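Clemoden Student Robotics Project
Progress report to the Golob Fund
October 5, 2026

Prepared by Todor Halilović, project lead

Since our last report the project has moved out of the planning stage and into the hall, and I'm very glad to be able to tell you how it is going. The students are recording demonstrations with hand-held grippers, learning to check their own recordings, and starting to argue (loudly, at times) over what makes a good one. I'll take the work first and the money afterwards.

Who is taking part

We have 22 students signed up, drawn from the college's engineering course and from the after-hours club at Hundham. The two groups hardly knew one another in September. We mixed them from the first session and that was the right decision -- the Hundham students had already built things with their own hands, the college students were more at home with code, and each side had something to show the other. Haris Đorđević has run the practical sessions and I have looked after the teaching on the software side.

What we have been doing

The aim you agreed to fund was for students to teach a robot arm a set of household jobs by doing the jobs themselves, gripper in hand, and then training on what was recorded. We chose three tasks for this term: folding a tea towel, putting a cup back on a shelf and packing a small bag. The cup was meant to be the easy one. It has caused more discussion than the other two put together, mostly over whether you should pick it up by the handle!

Sessions start with a short talk, then the students put on the backpacks, run through the marker check and split up across the floor. Each group keeps a log of what was attempted and what they would change. The logs began as a line or two and are now proper notes, with sketches and crossings-out, and I have enjoyed reading them more than I expected.
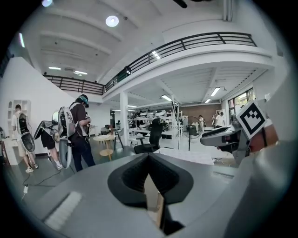
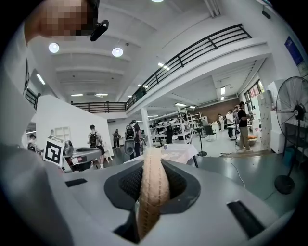

We set a target of 400 usable demonstrations by the end of the first block and we have reached it. "Usable" means that a second student has watched the recording from start to finish and passed it. The checking was Haris's idea, and it has done a great deal for the quality of the work. Students who had rushed through their first attempts slowed down as soon as they had to sit and judge someone else's.

The first training run was done on the tea towel recordings alone. The arm took hold of the right corner on its first try and then folded the towel into something closer to a parcel. There was a cheer all the same. The group have since gone back to their logs and think that their starting positions were too much alike, so they are now recording with the towel turned, crumpled and half off the table.

What has been harder

Setting up takes longer than we allowed for. Fitting the backpacks and adjusting the straps used up a good part of the early sessions, and we have now given each student a card with their own settings on it. The marker check also failed more often than it should have done on bright afternoons. Moving the tables away from the windows has helped, though I would like another month before I call it solved.

Two students found the backpacks tiring and have moved to reviewing and training. They are doing very well there, and one of them has written the small script that we all now use for sorting the recordings.

Spending

We have spent £400 from the equipment line on replacement straps, spare cables and printed markers. The software line is untouched, as Gredetti let us have the labelling tool for the year without charge. With your agreement I would like to move part of that line across to transport, so that the Hundham students can stay for the whole of each session. They currently leave early to catch the last bus, and they miss the training runs, which are the best bit.

Next steps

-- finish the second set of towel recordings and train again
-- begin training on the cup task, handle or no handle
-- hold an open session where families can try a gripper for themselves
-- send two students to present at the Clemoden schools' evening

You would be very welcome at the open session. I will write with the details once the hall booking is confirmed, and the spending sheet will follow separately.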